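The arm in the shared workshop, part four

2020-03-27

Since my last post I have received three messages asking if the arm is finished. It is not finished, but it moves, and it holds things, and I want to write down what I changed before I forget it.

First, the base. The old base was too light, and when the arm stretched out to its full length the whole thing lifted a little at the back. Idris Mostyn, who has the bench next to mine, gave me a steel plate from an old sewing machine table. I drilled four holes in it and now the arm stands well. The drilling took a full evening, because I had only one good bit and I did not want to break it.

Second, the power supply. I bought a cheap one in May last year and it was a bad choice. When two motors started at the same moment, the voltage fell and the controller restarted. I have changed it for a Sultent unit, second-hand, and I put a 2000 microfarad capacitor close to the motors. After this I had no more restarts. Maybe the capacitor alone would be enough, I did not test it separately. Randa Harb will tell me that I should have tested it separately, and she will be right.

Third, the wires. I used to let them hang freely and one of them was caught in the elbow joint. It was cut half through. Now they are tied at each joint, with a loop that leaves enough length for the turn. If you build the same thing, please make the loop longer than you think is necessary. My first loop at the wrist was 40 mm and it pulled on the connector each time the wrist rotated.

The finger I printed again. This is version 21, if I count also the ones which failed on the printer, and I am a little ashamed of the number. The early versions were wide and square at the end, and they pushed things away before they could close on them. Touran Dehghan looked at them and said only "too fat", so I made them narrow. 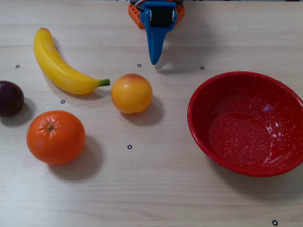
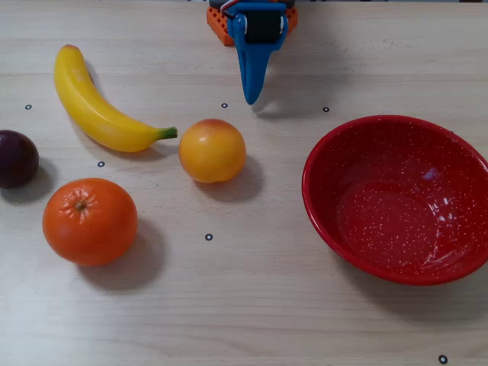

I like working with fruit more than with the wooden cubes which everybody uses. A cube always gives you a flat side. With fruit I must think about where the finger will touch, and how much the thing will roll when it is touched a little too early. I wrote a small program, which I call Dumlao, to keep a list of positions and play them back in order. The peach-like one near the middle is the one I chose for practice, as the way from it to the red bowl is short and there is nothing standing between them. The banana is for later. It is long, and I do not know yet if I should take it in the middle or closer to the stem. The small black rings on the table help me very much when I want to say to another person where something should go.

What remains is the speed. At present the arm goes from one position to the next with a hard stop, and you can hear it in the whole table. I read that one should let the motor accelerate slowly and brake slowly, and I understand the idea, but my first try in code made the shoulder arrive later than the elbow. Munther Haddadin lent me a book on this and I have reached the second chapter.

The files for the finger and the wire clips are on my page, with the measurements in millimetres. If something does not fit, please write to me and tell me which printer you have.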